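Borkgate Brown Paper Bags

Plain brown paper bags for counter service, bakery sales and takeout. Sold flat, in bundles, from our Giltdale warehouse. Order code 1713.

Overview

The Borkgate is an unprinted, uncoated bag with a folded base. It opens by hand, stands up when the base is pushed flat, and closes with a fold, a sticker or a piece of string. It is meant for dry and lightly greasy food: rolls, pastries, turnovers, cookies, fried snacks, a sandwich wrapped in its own sheet. It is not meant for soup, salad with dressing, or anything that will sit in its own liquid.

We have carried this bag for 6 years. The only change in that time was the base fold, which was made deeper after customers told us the old one leaned when the bag was less than half full. If you still have old stock on the shelf, the two can be used side by side. The openings are the same width.

The paper is soft enough to crease where you hold it. Once a bag has been opened, filled and passed across a counter it will look used, and it won't go back to a crisp edge. Customers who want a bag that stays sharp for display should look at the Visser carrier, which is made from heavier stock and has a turned top.
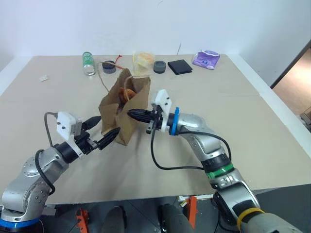

Food Service > Takeout Packaging > Paper Bags

Filling and opening

Shake the bag open or put a hand inside and press the base down against the counter. Put the heaviest item in first. Round items such as buns sit better at the bottom than on top of something flat.

Leave enough paper above the food to fold over twice. One fold tends to spring back. For fried food or anything just out of the oven, leave the top partly open for a few minutes so the steam can get out, then close it. A bag closed over hot food will soften at the top first, and the pastry will soften with it.

To eat from the bag at a table, fold the top outward and down to make a low collar. The bag stays up and the food can be reached from either side. Tearing down one side seam also works, and the opened paper can be used as a mat.

Food that gives off a lot of fat will mark the paper. This does not make the bag leak right away, but the marked area is weaker and should not be the part you lift by. For these items we suggest a sheet of Brudard liner paper, folded around the food before it goes in.

Closing

Fold: fastest, and fine for food eaten within the hour.

Sticker: use a paper label across the fold. Plastic labels hold too, but they have to be peeled off before the bag is recycled.

String: gather the top below the fold and tie with thin twine. Cut it long enough to be untied without scissors. Twine is not supplied with the bags.

Tape: packing tape holds well and tears the paper when removed. Use it only if the bag will be thrown away after opening.

Staples: not recommended for food.

Specifications

Order code: 1713
Type: flat-folded bag with folded base
Color: natural brown, may vary between batches
Print: none
Coating: none
Handles: none
Pack: 5 bundles per carton
Minimum order: one carton
Storage: flat, dry, away from direct sun

Shade varies because the paper is not bleached or dyed. Two cartons bought months apart may not match exactly. If you need an even color for an event, order all of it at once and tell us in the order notes, and we will pick from the same batch.

Storage

Keep the cartons off the floor and closed until you need them. Damp paper loses strength before it looks damp, so bags stored near a sink or dishwasher should be tested by hand before service. Open one, push the base flat, and lift it with something inside. If the base bulges, let the bundle dry out flat before using it.

Don't store the bags next to coffee, spices or cleaning products. Uncoated paper picks up smells and keeps them.

Reuse and disposal

A clean bag can be folded and used again for dry goods. A bag with a few crumbs in it can go in paper recycling in most areas once it has been shaken out. Greasy bags usually can't. Many compost collections accept them, torn up, with the string and any stickers taken off. Check the rules where you live.

Ordering and delivery

Orders placed by 2 p.m. leave Giltdale the same working day. Cartons can also be collected from the trade counter, bay 103, which is open on weekdays and closes early on Wednesday. Bring the order number. The counter can sell single cartons without an account.

We close for stock count for one week in August. Orders sent in during that week are held and shipped in the order they came in.

Unopened cartons may be returned within a month of delivery. We can't take back open bundles, including bundles opened only to check the size. If you are unsure, ask for a sample. We send one flat bag by regular mail at no charge.

Common questions

Can the bag go in the microwave?
No. Take the food out and heat it on a plate.

Can it go in the oven to keep rolls warm?
No.

Will it hold a drink can along with the food?
Yes, if the can is dry on the outside. A cold can will sweat and wet the base, so we'd carry it separately.

Do you print logos on it?
Not on this bag. The Visser carrier can be printed on one side, with a longer lead time. Most of our bakery customers use a rubber stamp on the Borkgate, done flat before the bag is opened.

Is there a version with a window?
No. For food that should be seen, such as single buns at a counter, use a clear container and put that in the bag if the customer asks for one.

Related products

Brudard liner paper, sheets
Visser carrier, brown, turned top
Paper closure labels, plain
Cotton twine, natural, on card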